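Skip to content Home Posts Archive Links RSS

Your planner says it succeeded. Did it?

April 18, 2018

Filed under: Robots, Software, Grumbling

I have spent most of the past month reading logs from a task planner called Huleck, and I want to write down what I think of it before I get talked around.

Huleck is the sort of thing I should like. You describe a job as a tree of small steps (look, approach, grip, lift, place), each step says whether it worked, and the tree decides what happens next. If a grip fails it tries again from another angle. If that fails it goes back and looks again. You can draw the whole thing on a whiteboard, and Pejman Ghaffari did, over most of a wall, in four colours of marker. It looked very convincing.

The job is memory modules in desktop computers. Get one in, get one out, with the tower on its side and a printed fixture next to it to hold the parts. It's dull work for a person and hard work for software, and that was why we picked it.

My trouble is with the word 'success'. In Huleck a step returns success when its own check passes, and whoever wrote the step also wrote the check. I went through the grip step first. Its check was that the fingers had stopped moving before they were fully closed. So if the fingers stopped on a module, success. If they stopped on the edge of a slot, or a cable, also success. The tree then carried on with great confidence and lifted nothing.

We have 2,703 logged step results from the month. I took the ones marked as successful grips where the next look step came back confused, and got 277. I then sat with the recordings and went through them by hand, and in 248 of those there was no module in the fingers at all. Zohreh Bahrami checked a batch of my calls without seeing my answers and disagreed with me on one, and she was right about that one, but I'm keeping my number because I had already swapped it before I wrote this.

To be fair to the thing, retries did rescue plenty of these. That is also what bothers me. The tree retried its way around a bad check, the end of the run was marked green, and the summary page showed a nice tall bar. If you only read the summary page you would think the grip worked well and the lift was flaky. It was the other way round. We lost the better part of a week tuning the lift.

Sohail Rajput's answer to this is more sensing. Put a better check on the grip, using the camera as well as the finger position, and the problem goes away. I don't buy it, or I don't buy all of it. The camera check has a threshold in it too. Somebody picks that number on a good afternoon with the blinds half down, and then the sun comes across the table. The rails on our bench are bare aluminum and they throw bright stripes when the daylight catches them, and no one has shown me that the detector can cope with that. It may well. I would like to see a plot.

The other answer is to learn the check from data. Forough Abbasi has been reading up on this and sent me a few papers, which I did read. What I noticed is that every one of them needs labels, and the labels have to come from somewhere, and in at least one case they came from the same sort of gripper reading I've been complaining about. I wrote back a longer email than she probably wanted.

What I have asked for is much more boring:

First, every check gets written by somebody other than the person who wrote the step. We tried this for three steps and found a sign error in one of them before lunch.

Second, the log keeps the raw finger width and the raw force next to the word 'success'. At the moment you get the word and a timestamp. You can't argue with a word.

Third, retries get their own column on the summary page. A run that needed six goes at the same slot should not look the same as a run that needed one.

I also want the planner to be able to say 'don't know'. Pejman says that a third result makes the tree much harder to reason about, and he has a point, as half the nodes in Huleck assume there are only two. But the robot often doesn't know. Making it choose doesn't add any knowledge - it just moves the guess to somewhere I can't see it.

We went through all this again at the bench, with a tower open and the arm over the board, and I still came away with the same list.

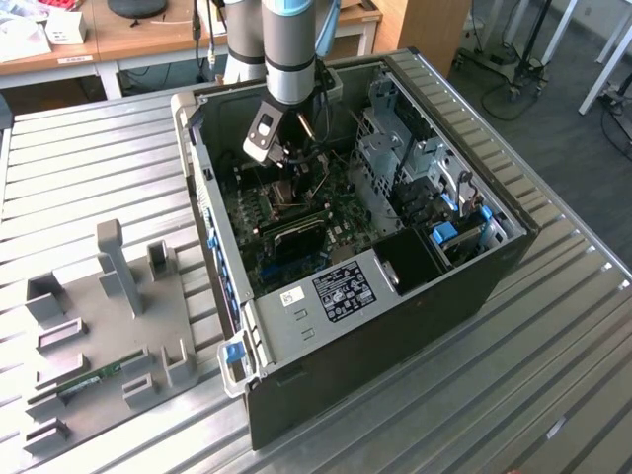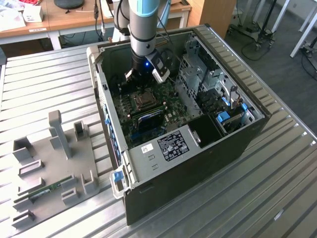 Both from the same bench, and in both the gripper is over the motherboard end of the case.

Is a behaviour tree still worth using if you can't trust the checks inside it?

I would keep the tree and distrust the leaves. The structure is easy to read and easy to change, and when something goes wrong you can at least find which step was running. But treat each 'success' as a claim made by one small piece of code, store the numbers it was based on, and go through a sample by hand every so often. If you don't have the time for that, don't publish the bar chart.

Posted in Robots | Older: Calibration, again | Newer: none yet

Contact | Copyright Farhad Najafi | Back to top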